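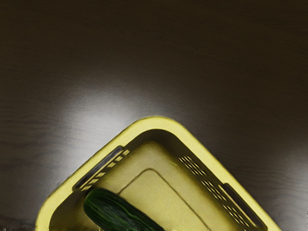 The Wiven loop is a compact receiving antenna for the medium and short wave bands, sold by Drurkus to radio amateurs and listeners. It consists of a single turn of aluminium tube and a small amplifier in the base.

Claims

The maker states that the loop rejects household noise by 30 dB. No test method has been published, and the figure seems to describe the depth of the null in one direction — a property of small loops in general. Tegan Rakena, who compared it at 884 kHz with a plain wire loop of the same size, found little to separate the two once both had been turned for best reception. 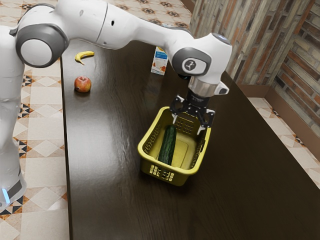 Robotic arm above a yellow basket on a dark wooden table, computer rendering.

Reception

Ye-seo Son praised the solid fittings but questioned the price. Later units have a revised amplifier, said to overload less near strong stations. Independent measurements of it are lacking.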